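Notes on the long-horizon runs, 7 April 2025

The Hado policy has now finished 164 rollouts in the Endthorpe house. The scene is unchanged from the last post, but the action head is new and the wrist views are fed in at full resolution. 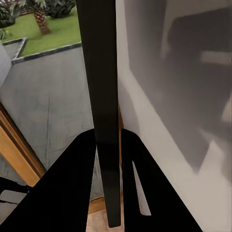
Contact is still where the simulator costs us most. I dropped the solver step to 3 ms, which removed the jitter at the fingertips and nearly doubled wall-clock time per episode.

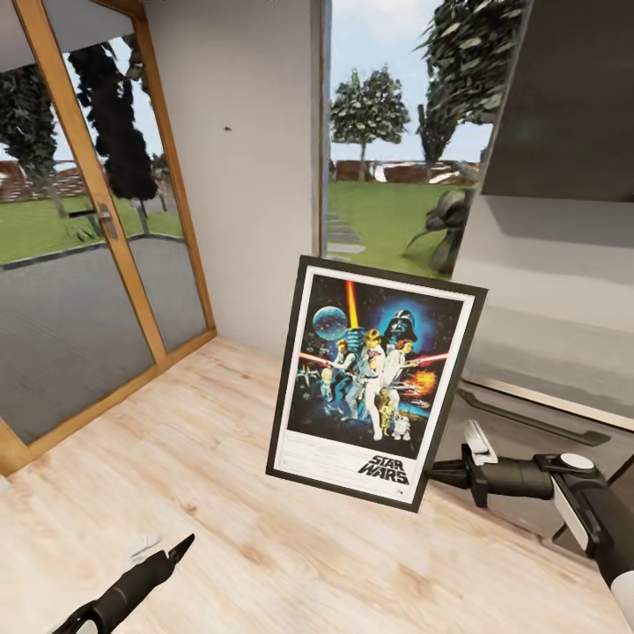
The poster task remains the weak one. A thin rigid object with a flat face gives the depth encoder very little — the grasp point drifts along the border and the arm closes early. Of the failed rollouts, 27 fall in this category.
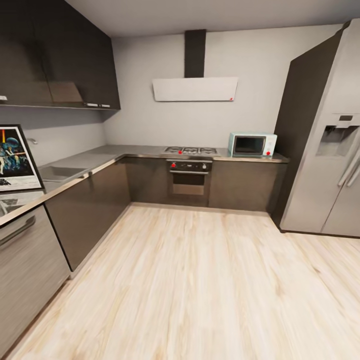
Start poses are sampled across the kitchen floor. The Marti baseline gets the same seeds, so the comparison is paired.
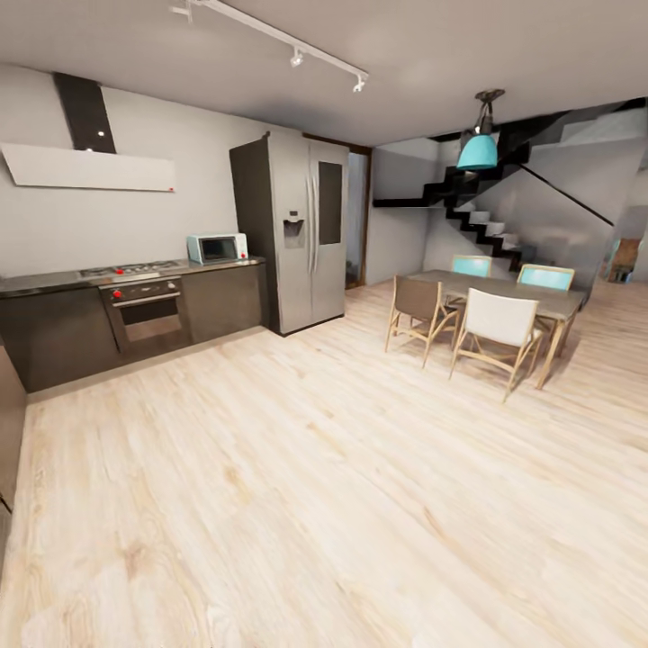
Wide-angle distortion on the fixed views is modelled, not corrected. Sanano was trained on rectified images and lost 14 points when I switched it over. Colour jitter made no difference. Per-seed results in May.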